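Department of Vehicle Technology, Covdale College
Student Project Report
Corrosion and Originality in an Older Two-Seat Sports Car

1. Purpose of the project

The project group was asked to examine an older two-seat sports car held by the college and to report on two matters. The first was the state of the sills and rear arches. The second was whether the soft top fitted to the car was of the type supplied when it was new. The car came to Covdale from a private owner in Pratthorpe and had been used very little in recent years. The department wished to know whether it was worth returning to the road or should be kept as a teaching aid.

2. Background

Rust in the sills is a common complaint with open cars of this age. Water that runs off the hood is meant to pass through drain channels behind the seats and leave the body ahead of the rear wheels. When leaves and grit block the channels, the water backs up and sits inside the sill. The outer panel may look sound for years while the inner panel is wasting away. A pass at the annual test does not prove that the metal is good throughout, as the tester may not remove trim or covers.

The question of the hood arose from the paperwork. The folder that came with the car held bills from a trimmer in Jevthorpe, one of which referred to "hood work" without saying whether the hood had been repaired or replaced.

3. Method

The car was washed, dried and raised on a two-post lift. The plastic sill covers were removed and the drain channels were cleared with a length of flexible cable. Each sill was tapped along its length with a light plastic hammer, and any place that gave a dull sound was marked with chalk. A borescope was then passed through the grommet holes to look at the inner faces. Readings of paint depth were taken on both sides of the car, as unusually thick readings can point to filler.

The hood was measured, and its stitching, window and fixing rail were compared with the drawings in the workshop manual. The group also wrote to the Naidu Register, an owners' body which keeps records of hood types by year, and asked for its advice.

4. Findings

4.1 Sills and arches

The nearside sill was sound apart from light surface rust at the rear jacking point. The offside sill was in worse order. The offside drain was fully blocked with black silt, and the inner panel had rusted through over a length which the group considered too great for a simple patch. The offside rear arch had been filled at some time and the filler had begun to lift at its lower edge.

4.2 Hood

The rear window of the hood is glass with a heating element. The manual shows a plastic window with a zip for this model year. The fixing rail is original, but its nuts have been replaced with a different size. The reply from the Naidu Register confirmed that the plastic window was standard and that many owners changed to glass when the plastic clouded.

4.3 Cost

The group priced the work on the basis of trade rates for parts and college rates for labour. A full offside sill repair, a new arch section, paint and cavity wax came to £2,030. No allowance was made for the hood, which is weatherproof and was judged to need no attention.

5. Discussion

The figure above is close to the sum for which a tidy car of the same type might be bought. The car would therefore be hard to justify as a purchase for resale. Its value to the department is of another kind, as the offside sill gives later groups a clear example of hidden corrosion and the nearside sill provides a sound one for comparison.

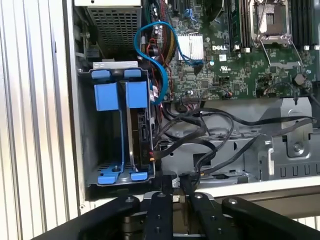
Does a glass rear window mean that the whole hood has been replaced?
In most cases it does, as the glass is bonded to the fabric during manufacture, but the trimmer's bill and the fixing rail should be checked before the matter is treated as settled.

6. Recommendations

The group recommends that the car be kept and that the offside sill be repaired as a project for the next intake. The drains should be cleared every October and again in spring. The lifting filler should be removed before the repair is planned in detail, so that the true extent of the arch damage is known. The change of hood should be entered in the car's record, with a copy of the letter from the Register.

7. Limits of the work

The group had use of the lift for 30 hours in total. The front floor was not examined beneath its sound-deadening pads, and the condition of the metal there remains unknown.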